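Some notes from our first long trip since we both stopped working, in case they help anybody planning the same. We took the slow route down to Vergara by train and boat, with a month to do it in.

We had talked about this one for years. The plan used to be a fast loop with a different hotel every night. When we sat down with the map last winter we cut half the stops, and I don't miss any of them.

Money first, because people ask. The rail pass came to 415 for each of us, senior rate, second class. It covers the regional trains but you still pay a seat fee on the night train. We paid it once and took day trains after that.

We started in Lommont. Small town, good bakery by the station, and a river path you can walk in either direction until you get tired. We booked three nights and stayed five. The landlady gave us the other two at the same price.

Packing: one bag each, small enough to lift onto a rack without help. My wife got hers down to 8 kilos. Mine was heavier and I mailed a parcel of sweaters home from Lommont. Postage was more than the sweaters are worth.

Laundry took more planning than I expected. Most small towns have one place and it closes for lunch. We got in the habit of looking for it the day we arrived, before we looked for a restaurant.
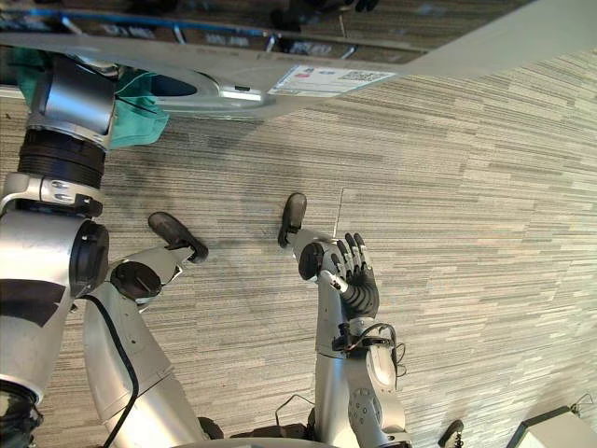
The boat from Lommont to Bellodside takes most of the day. There is a faster bus. Take the boat if the weather is decent. You sit on deck, somebody comes by with coffee, and the hills get lower as you go south.

Bring your own lunch, though. The kitchen on board had soup and crackers and had run out of the soup by noon.

Bellodside is bigger than I thought and steeper. Our room was at the top of the old town, 40 steps up from the street and then two more flights inside. If your knees are bad, ask before you book. We didn't ask.

That said, the view from up there was the best of the trip. We had breakfast at the window every morning and watched the ferries come in.

On health stuff: we both saw the doctor before leaving and got our prescriptions filled for six weeks, to have some slack. I carried a written list of everything in my wallet and used it once, at a pharmacy in Bellodside, when I needed more blood pressure pills after all. Took ten minutes. They wanted the generic name and had no use for the brand name.

We did have one bad day. The connection at Plokerow is tight and our first train was late, so we missed it. The next one was in the evening. There is a waiting room, a newsstand and not much else. We did the crossword and ate pears.

If I did it again I would stay a night in Plokerow on purpose and skip the worry. There's a guesthouse across from the station. We had coffee there and the rooms looked fine from the hall.

Vergara at last. I had wanted to see it since I was about 40, when I read a magazine piece on it in a dentist's office. The harbor is smaller than in the pictures and the old lighthouse was closed for repairs until July. We walked out to it anyway.

We swam every day - cold, but you get used to it. My wife went in first each time and I followed when I ran out of excuses.

Somebody asked about being together all day for a month. We each took a free afternoon whenever we wanted one. I sat in cafes. She went to every garden that had a gate open.

Next on the list is the north coast, probably in the fall. If you have done it by train, tell me where you stayed. Ground floor preferred.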